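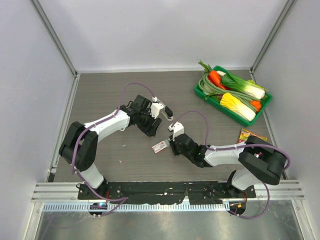
Attachment 1. Bimanual cell, fixed-camera view, carton at the right gripper.

Ticket 1466
Project: Sirnar (two-arm sorting study)
Site: Pramholm laboratory, cell 4
Component: evaluation protocol, policy scoring
Priority: Normal
Status: Resolved, pending documentation update

Summary
The success rate reported for the Pappas policy on the mixed-items task could not be reproduced. The original evaluation gave 41 successes in 50 trials. A repeat with the same checkpoint and the same item list gave 29 in 50.

Environment
Two arms, parallel grippers, one fixed camera. Items include a small carton, a stapler-like object, a snack-style packet and a green basket of vegetables. Control software is the Lirnell stack, May release, unchanged between the two evaluations.

Log entry 1
Checkpoint hash confirmed identical on both runs. Action rate and gripper force limits confirmed identical. Joint calibration was repeated on both arms and no offset outside tolerance was found.

Log entry 2
Failures were sorted by item. Losses were concentrated on the small carton. The right arm reached the carton in most failed trials, but the trial expired before release. Results for the basket were unchanged.

Log entry 3
The trial timer was examined. In the original evaluation the timer started at the first commanded motion. In the repeat it started at scene reset, which includes the operator's confirmation step. The effective time per trial was therefore shorter by up to 5 seconds. The setting is read from a local file on the cell computer and is not stored with the results.

Log entry 4
The repeat was run again with the timer started at first motion. Result: 38 successes in 50. The remaining difference of three trials is within the variation expected at this sample size and is not considered a fault.

Log entry 5
Requester asked whether item placement could account for the remaining difference. Start positions were not recorded in the original evaluation, so the question cannot be settled from existing data. A placement sheet has been added to the protocol for future runs.

Resolution
1. Timer start is fixed at first commanded motion for all Sirnar evaluations.
2. The timer setting is now written to the header of each results file.
3. The 29 in 50 figure is withdrawn from the internal comparison table. The 38 in 50 figure replaces it, with a reference to this ticket.

Open items
The protocol page still describes the former timer behavior. Cell 5 has not been checked for the same local setting. Scores from that cell should not be added to the table until the check is complete.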